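Bredow Two-Arm Gripper Kit: Review

Reviewed by Adjoa Tsikata, 24 January 2019

The Bredow kit is a pair of black multi-fingered grippers with wrist adapters, cables and a control box. It costs $2,669 for the pair. We bought ours in August and have used it most working days on two arms we already owned.

Mounting took 13 minutes per side once we had the right adapter. The first box came with the wrong one, and Melnychuk, the dealer, took six days to swap it. The manual covers the wiring well and the software badly. Page 71 tells you to load a settings file that is not on the disc. Support emailed it to us the same afternoon.

Closing force is set by a slider in the Clastero software. The low end is gentle enough for thin plastic. The high end is stronger than we need, and I would have liked finer steps in the middle. Each gripper is set separately, a help when the two hands hold different ends of a part.

Most of our work is with cups, tubs and small boxes. Handing a part from one arm to the other is the hard bit. Both grippers have to hold it for a moment, and if the two arms disagree on position by even a little, a soft part bends. With the Bredow fingers we got usable handovers on the first day. Our old Rarcombe grippers needed a week of tuning – and they still crushed things.
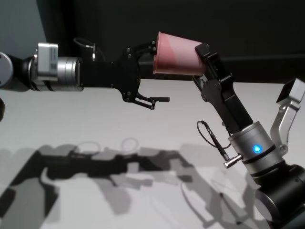 Pink plastic cup, both grippers on it.

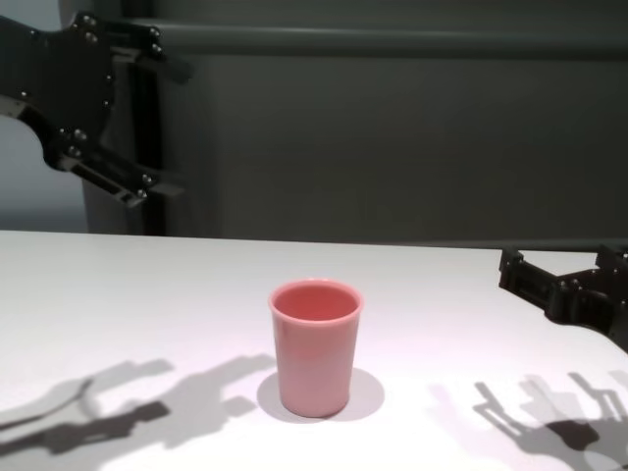 Cables are the weak point. They loop out from the wrist and need watching when the arms work close together. We added clips of our own. The screws should also be checked now and then. Two on the left palm had backed out after a month.

Noise is low, and spare fingertips are sold singly. The warranty is one year and does not cover fingertips.

I would buy the kit again for light parts. For anything heavy or oily, look at something with a wider pad.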